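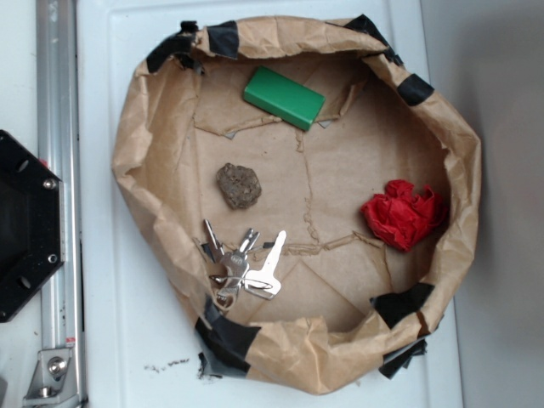
Taça de papel kraft com o bloco verde, a pedra, as chaves e o papel de seda vermelho.

Acta — grupo de materiais, oficina Tarau
19 de março de 2025
Presentes: Nataša Georgiou, Aksel Dalsgaard, Roya Mohammadi (acta). Faltou: Esmaeil Zamani, avisou.

1. Taças de papel
Aksel quer manter o kraft amarrotado, borda enrolada, fita preta por cima. Nataša acha a fita feia, prefere cola. Fica a fita até setembro. Na taça da foto há uma ponta de fita solta em baixo, à direita, e o fundo tem rasgões — reforçar com outra folha.

2. Objectos para o exercício de texturas
Pedra porosa e papel de seda: aprovados. Chaves: discutido um bocado, a Roya receia que furem o papel. Ficam, mas em argola. Bloco verde fica tambem. Nada de vidro.

3. Orçamento
Rolo de kraft, 44 euros na Briltberg. Fita, 16. Aprovado sem votos contra. Aksel encomenda. 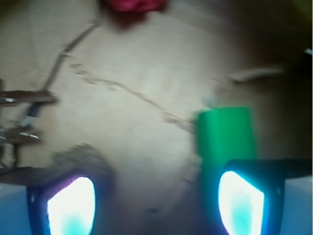
Pergunta da Nataša: o papel de seda pode ser reutilizado de um grupo para o outro?
Resposta do Aksel: Só enquanto não rasgar; depois vai para a caixa das colagens.

4. Arrumação
Tudo na prateleira do fundo, taças sem empilhar. Etiquetas — Esmaeil, se puder. Falta saber quem tem a chave do amrário.

Próxima reunião: data a combinar por email.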